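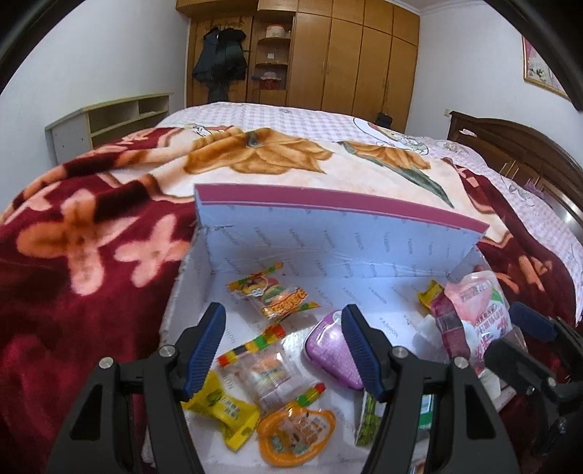
Cillonix to Offer Piątek Collection of Fluorite and Calcite This April

Mineral dealer Cillonix has acquired the Piątek collection, a private holding of 613 specimens, and will begin selling it in April. The first group of 100 pieces goes online at 10 a.m. and will stay listed until sold.

The collection is strongest in fluorite and calcite, with smaller runs of barite and quartz. Most pieces are cabinet size or below. Some 40 of the fluorites are from the Nunden quarry, which has been closed to collecting for years. They are mainly pale green cubes on a gray matrix, a few with a thin purple zone just under the faces.

"The labels are what sold me," said Urszula Krajewska, who runs Cillonix. "Nearly every piece has its original card, and the cards match the ledger. We are keeping them together."

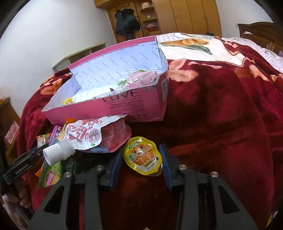 Jarosław Malinowski prepared the catalog and checked each specimen for repairs. He found 14 that had been glued, mostly calcites with reattached points. These are marked in the listings and priced lower. A group of barites from Badik was cleaned with water and a soft brush only – no acid was used on any part of the collection.

Prices in the first group will cover a wide range, with thumbnails at the low end and two large Nunden plates at the top. Each listing gives size, weight, locality and a note on damage. Buyers may combine orders for shipping and can ask for more photos before paying.

Later groups will follow through the summer. The ledger itself is not for sale, but buyers can request a copy of the page for their specimen.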